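En defensa del cuchillo de siempre

Domenica Stöckli

En casa de mi madre había un cuchillo, uno solo, que servía para todo: para el pan, para las cebollas, para abrir los sacos de harina y, en diciembre, para desmontar con paciencia un capón que nos duraba hasta Reyes. Tenía el mango gastado por el lado del pulgar y la hoja tan afilada a lo largo de los años que se había quedado estrecha, casi de otro oficio. Me acuerdo de él más que de muchos parientes, y me ha venido a la cabeza estas semanas, al volver a picar verdura casi cada tarde con la radio puesta y sin prisa ninguna.

Lo que quiero defender es una cosa pequeña, y pido perdón de antemano por lo mucho que voy a tardar en decirla: que cortar los alimentos uno mismo, en casa y con un cuchillo normal, forma parte de la comida, y que hacemos mal en tratarlo como un trámite. Lo digo porque en el supermercado de mi barrio el pasillo de lo ya cortado ha ido creciendo hasta comerse el de las legumbres. Cebolla en cubitos, calabaza en bastones, mango en bandeja (¡mango en bandeja!), ajo picado en un frasquito que no huele a ajo ni por equivocación. El otro día miré el precio de la calabaza y luego el de la pieza entera, que estaba a dos metros, y me volví a casa con la entera bajo el brazo, bastante satisfecha y con el codo dolorido.

No crean que no entiendo las razones. He trabajado 39 años, he criado a dos hijos y sé muy bien lo que es llegar a las nueve de la noche con el abrigo puesto y la nevera abierta. Hubo temporadas en que cenamos tortilla francesa hasta aborrecerla, y si entonces me hubieran ofrecido la cebolla picada la habría comprado dando las gracias. A quien tiene las manos mal, además, esas bandejas le devuelven el gusto de cocinar, y a eso no tengo nada que objetar.

Mi queja va por otro lado. Cuando uno corta un pimiento se entera de cómo está ese pimiento. Nota si cede, si cruje, si hay que quitarle un trocito feo cerca del rabo. Mientras tanto va pensando en la cena, cambia de idea, decide que mejor con arroz. Yo he tomado decisiones bastante serias de mi vida delante de una tabla, y alguna conversación difícil con mi hija salió bien porque las dos teníamos los ojos puestos en las zanahorias. 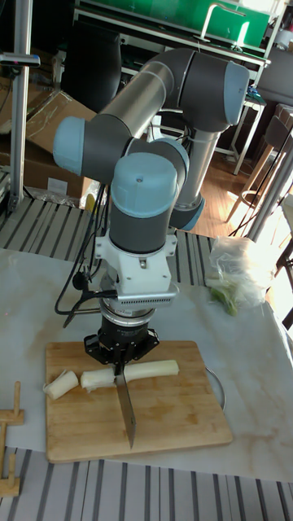
Domenica, todo eso es muy bonito, pero a mí me suena a nostalgia de quien cocina cuando le apetece, me escribió Braven después de leer un borrador de estas páginas. Añadía que en su casa son cinco a la mesa, que pelar patatas para cinco no le ha inspirado jamás ninguna decisión y que, si por él fuera, la verdura crecería ya en juliana.

Me reí mucho y le di vueltas varios días, porque algo de razón tiene. Es fácil cantarle a la tarea cuando la tarea es poca. Mi madre, que cortaba para siete, nunca dijo una palabra poética sobre las cebollas. Pero también recuerdo que nos ponía a todos alrededor de la mesa, a cada uno con lo suyo, los pequeños desgranando guisantes y los mayores con el cuchillo por turnos, y que allí se contaba lo del colegio y se reñía y se cantaba fatal. Quizá lo que le pesa a Braven sea pelar solo para cinco, y eso ya es asunto para hablarlo con los otros cuatro.

A mi nieto le enseñé a cortar cuando cumplió 10 años. Empezamos por el plátano, seguimos por el calabacín, y le expliqué lo que me explicaron a mí: los dedos recogidos, la punta apoyada y ninguna prisa por terminar. Ahora tiene 11 y hace un pisto bastante decente, con los trozos de todos los tamaños imaginables. Su padre dice que parece hecho a pedradas. A mí me encanta encontrarme en el plato un pedazo enorme de berenjena al lado de otro diminuto y saber quién lo ha puesto ahí.

Esta tarde toca sopa. Tengo puerros, un nabo que me mira desde hace días y media col, y he quedado en llamar a Braven mientras los corto.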